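4. Living with the Hesanport kit

4.1 What we bought and how we used it

I'll start with the box, since I spent most of a Thursday with it. The Hesanport kit comes as two hand-held grippers, a bag of marker cubes, a head-worn unit with its cabling, and a printed quick-start sheet that covers the first ten minutes pretty well and then leaves you on your own. We ordered the standard version in March, paid for it out of our regular lab budget, and told the seller nothing about the review until the testing was over. Gun-woo Kong did most of the unpacking and I did most of the complaining.

The comparison kit in this paper, the Kudstead, is older and heavier, and we'd been using it long enough to have opinions. I tried hard to keep those opinions out of the scoring (A-yeong Ji set up the score sheets, and she wouldn't let me look at her column until mine was filled in). Both kits went through the same tabletop tasks: pick up a small object, pass it from one side of the table to the other, put it in a tray, start over. We logged 800 demonstrations per kit, spread over 20 sessions, and threw out any session where the recording software crashed before the halfway mark. For the Hesanport that happened 2 times, and we reran both.

4.2 Setup and calibration

Calibration is where this kit surprised me. With the Kudstead, you wave a printed board in front of each gripper and hope the solver is in a good mood. The Hesanport routine asks you to set a marker cube down, bring the gripper up to it, and hold still until the tone. If the tone doesn't come, you tilt the cube a bit and try again. I liked this a lot more than I thought I would! You can do it sitting down, you can do it at a cluttered table, and a new person can learn it by watching someone else go first.

I do have two gripes. The tone is quiet, and in a busy building I missed it often enough that A-yeong started calling it out for me. And the software quits the routine if it loses sight of the cube for even a moment, so you go right back to step one instead of picking up where you were. Hwang, the company that sells the kit over here, says a fix is planned but wouldn't give us a date.

4.3 Comfort and handling

The first thing everybody asks me is whether the grippers get tiring, and yes, they do, but later than I expected. My wrist was fine through a morning and cranky by late afternoon. The head unit bothered me more - I kept adjusting the strap, and the cable has a way of finding your elbow right when you're reaching for something. Gun-woo taped his down and never mentioned it again. I'd still like to see a cable clip in the box, because tape on a shirt is a silly thing to need at this price.

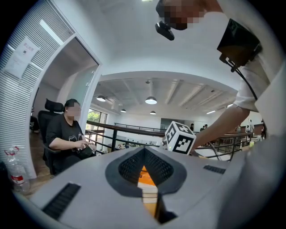

Figure 6. A hand-held gripper close to a marker cube, with one person leaning in from the right and another seated in an office chair.

Switching operators took longer than it should have. Every profile stores its own strap length, hand preference, and trigger range, and you have to reload all of it from a menu that's three levels deep. After the first few sessions we gave up and kept one person on the kit for a whole block, then swapped at the break. That makes our fatigue scores a little worse than a lab with a faster rotation might get, so keep it in mind when you read Table 3.

4.4 Support

We opened one ticket, number 1673, about a trigger that stuck halfway. The reply came the next morning and was written by somebody who had clearly read our message. They asked for the log file, sent a replacement spring, and included directions I could follow without calling anyone. With the Kudstead we had gone through Erkberg for a similar problem and waited so long that Gun-woo fixed it himself with a file and some patience. One ticket is a tiny sample and I wouldn't build a score on it, so support is left out of the totals in the next section.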